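Residence Diary, Nandville House
2019-10-03

The morning was given to the clothing in the upstairs bedroom. Zubaida Bugti attended from Bellberg and the work began at the bed, with the bamboo mat left in place over the floral sheet. Folded garments were set along the left side, the zigzag knit on top of the mauve. The dark items were kept until last, as lint shows on them.

The wardrobe shelf was measured again and will hold 16 folded pieces. Winter woollens are to remain in the trunk until December.
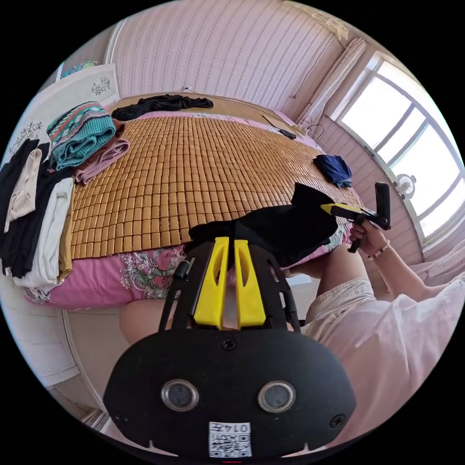

Should knitted garments be hung or folded?

They should be folded, as hanging stretches the shoulders.

The same rule was entered on the card inside the wardrobe door. Three cotton shirts with worn collars were put aside for mending, and one was found to be missing a button. The linen order from Shi had not arrived by noon and a second notice was sent.

In the afternoon the hall cupboard was cleared of old hangers, over 300 in all, many of them bent. Five boxes were labelled for collection. The colour labels ran out before the last box, which was marked in pencil.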